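News Media Releases Programs Contact

Newsroom > Media Releases > Community and Food

Ernis Foundation opens Drellgate shared kitchen to small food makers

DRELLGATE - The Ernis Foundation today announced that the Drellgate Shared Kitchen will open to small food businesses in September, following an agreement with local catering supplier Flokora. The kitchen occupies the ground floor of the former Pillay Building and will be available for hire by the half day.

The program is intended for people who prepare food for markets, school fairs and neighbourhood events and who do not have access to a registered commercial kitchen. Applicants may be sole traders, family businesses or non-profit groups based in Drellgate or the surrounding district.

"Many of our market stallholders have told us that the cost of a licensed kitchen is the main barrier to growth," the Foundation said in a statement. "Shared premises allow them to take larger orders and to meet labelling and storage rules without signing a long lease."

The kitchen has four cooking stations, two walk-in cold rooms and a separate area for packing. Flokora will supply and service the ovens and grills under the terms of the agreement. Each hirer will be assigned lockable dry storage for the length of the booking period.

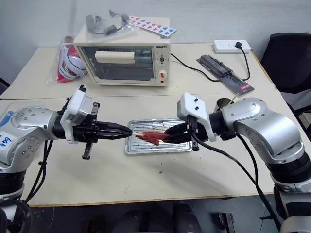 Hire fees will be set at $80 per half day, with a reduced rate for registered charities. Cleaning supplies and waste collection are included in the fee. Hirers must hold a current food handling certificate and their own liability insurance, and will be asked to attend an induction session before their first booking.

The Foundation will also offer a short course on costing, allergen labelling and safe transport of cooked food. Places are limited to 10 participants in each intake, and preference will be given to those who have not previously operated a registered business.

Applications for the first round of bookings are now being accepted through the Foundation's website and at the Pillay Building reception desk. The round will close at 5 p.m. on the last Friday of the month before opening. Late applications will be held over to the following round.

The Ernis Foundation supports local enterprise and community programs in Drellgate and neighbouring towns.

Media inquiries may be directed to the Foundation's communications office during business hours.

Share 4 Comments 2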